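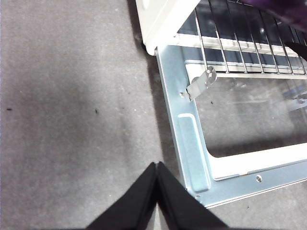 Stop wiping the fingers and start replacing them

Opinion, December 18, 2019
By Sumathi Poojary

I look after the arm we call Kedel. Its job is opening and closing appliance doors, and lately that has meant a small toaster oven on a carpeted floor. People who visit ask about the software. My own hours go into two black finger pads and a wrist camera, and I think most groups our size look after those parts badly.

My argument is simple. Finger pads should be changed on a count, before they look worn. We change ours at 2000 closings. Until October we changed them when somebody thought they looked bad, and that usually meant after a week of poor runs had already been blamed on something else.

A worn pad is hard to spot. The outside faces hold up well, and when the fingers are closed the inside faces are hidden. You see two blunt tips meeting along a seam and you assume they are fine. The wear is on the part that touches the door edge, and you have to open the fingers all the way and put a light on them to find it. We had one pad that looked good from every angle the wrist camera could reach. With the fingers open on the bench, there was a shiny strip where it had been pulling on sheet metal.

Essam Ragab, who runs the Ulo arm across the hall, disagrees with me. He says a fixed count throws away good pads and that a trained eye is cheaper. He is right about the waste. I went through a box of our old ones and would have put a few of them back on. But his eye is trained because he has been doing this for years, and he isn't the one setting up the cell at seven in the morning. Whoever is on shift should be able to read a number on a sheet and act on it.

I feel the same way about the closed position. At the start of each shift we close the fingers on nothing, away from the oven, and look at the seam through the wrist camera. The tips should meet at the center and the seam should run straight back between the pads. If one tip sits ahead of the other, we stop and check the mounting screws. This takes less than a minute. I have watched people skip it and then spend 34 minutes adjusting a door approach that had nothing wrong with it.

The oven needs care too, and I would put it on the same sheet. An open door that lies nearly flat puts its glass, its metal edge and its hinge all within reach of the fingers. The glass should be cleaned on a schedule. Smudges and reflections in the pane are part of what the camera has to deal with, and I don't want it spotless, but I do want it to be about the same from one day to the next. The hinge should be worked by hand every 20 runs. If it feels loose or stiff, write that down before touching anything on the arm.

Carpet is the one choice I would make differently. It is quiet and it is kind to a dropped part, but specks of dirt settle in it, and a light appliance can shift on it when the door is pulled. Essam likes it for exactly that reason. He says a kitchen isn't bolted down either. I would still prefer to fix the oven in place while we are checking the hardware and let it move later, once we trust the pads.

None of this calls for new equipment. Our sheet has a line for the count, one for the seam, one for the glass and one for the hinge, with room for initials. The next pad change on Kedel will be done at the count, whether the old pads look good or not.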